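Search this site
Enter keywords
Go

About Stulstead

By the Stulstead shop team
November

We fold laundry, and we love it! Stulstead started with 2 secondhand washers and a long table in the back of a shoe repair shop on Foreck Street, and the table was always the best part. People would drop off a bag of kids' clothes in the morning and come back for a stack so square they didn't want to put it in the drawer. A few of them told us they left it on the dresser for days just to look at it. We knew the feeling.

These days we have a proper storefront with 7 washers, a wall of cubbies for finished orders, and folding tables that run the length of the back room. We wash and fold for families, for two youth soccer clubs, for the Bremero guest house up the hill (so many pillowcases), and for anyone who walks in with a bag and a phone number. Drop-off opens at 7 in the morning. If you're in before 10, you can usually pick up the same evening.

What we care about most is the everyday stuff. Sheets and towels are satisfying, sure, but T-shirts are the heart of this place. Most of what people wear all week is T-shirts, and most of what ends up in a heap on a chair is T-shirts too. Out of the dryer they're a mess, sleeves tucked inside, hems twisted around, one shoulder doing its own thing. We shake each one from the shoulders, lay it face down, smooth it out from the middle and only then start folding. Sleeves in, sides in, bottom up, then up again. A good one stands on its edge by itself, and yes, we check!

We're picky about the tables as well. Ours are white, because you can see lint, a stray sock or a damp patch right away, and we wipe them down between orders. They used to be dark green and we never saw a thing on them.

On Thursday evenings we clear the back room for the Liyanage table, our free folding hour, named for the street our second shop was on. Bring a basket of your own clean laundry and fold it alongside us. There's room for 19 people if everyone keeps their elbows in. We've had college freshmen, new parents, and a whole bowling team who wanted their jerseys to match in the bag. 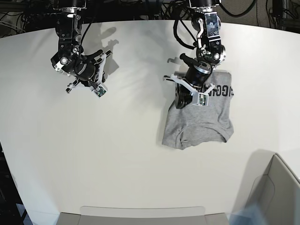 The first shirt is always the slow one. Gray cotton is a nice place to begin, soft enough to smooth flat with your palm and light enough that you can follow the seams even with a big print on the front. Once the side seams lie straight, the rest goes quickly, and by the end of the basket most people have their own way of doing it. Some like thirds, some roll, and we've picked up a couple of tricks for long sleeves that we now use on orders every day.

If you'd rather leave the whole pile to us, that's great too. Tell us at the counter if you like things rolled or flat, scented or unscented, and we'll write it on your card so you never have to say it again.

We use cookies to remember your preferences on this site.
Accept Manage settings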